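Workshop notebook — sourdough trials
February 2021 | By Rätsep
Print this page | E-mail this page

I made again the rye and wheat dough from Putness flour, 40 percent rye this time. The starter was slow after the cold night, so I gave it 3 hours more before mixing. The dough felt tight at first but it became softer after the second fold.
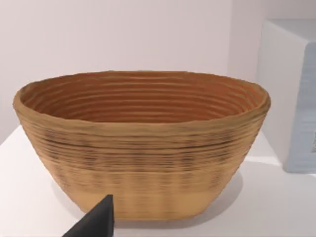

Final proof is still my weak point. In September I used only a smooth bowl with a cloth, and the loaves stuck at one side. An oval shape with ridges all the way round the inside wall, wide at the rim and narrower at the base, should suit this dough better — but the ridges must be floured well. I will try rice flour, then 15 minutes uncovered before turning out.

To do: ask Clalov about coarser rye. Weigh the baked loaf; the last one was 1,623 g.

Recent entries
Oven stone, second test
Starter kept at low temperature
Brostitz mill: notes on bran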